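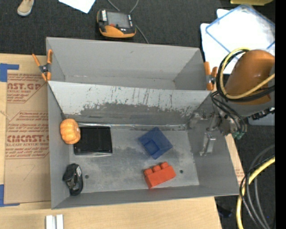

Figura 1. Posto de recolha visto pela câmara fixa: duas caixas cinzentas presas com grampos, cinco objetos na caixa inferior.

Padimthorpe: demonstrações de transferência entre caixas

Versão 2, outubro. Mantido pela equipa de manipulação da Hovport.

Conteúdo
1,793 episódios de transferência de objetos de uma caixa para outra, gravados por controlo remoto do braço. O operador retira uma peça de cada vez e larga-a na caixa oposta. Um episódio termina quando a caixa de origem fica vazia ou ao fim de 300 segundos.

Divisão
treino: 1,307
validação: 486

Objetos
O conjunto varia entre sessões. Inclui peças de brincar (abóbora cor de laranja, bloco azul-escuro, tijolo vermelho-alaranjado com pinos) e objetos pretos de forma alongada ou retangular. As posições iniciais não são medidas.

Estrutura de cada episódio
estado/ posições das juntas e abertura da garra
acao/ comandos enviados pelo operador
fixa/ vídeo da câmara fixa
meta.json tarefa, sessão, resultado

Limitações conhecidas
O braço tapa parte da caixa nas aproximações pela direita. As paredes metálicas produzem reflexos que afetam a segmentação por cor. Nos primeiros 700 episódios não há registo de força na garra; o campo está preenchido com zeros e deve ser ignorado.

Conversão
O script tristent_export gera o formato usado no repositório Krajewska. Requer os vídeos já descomprimidos.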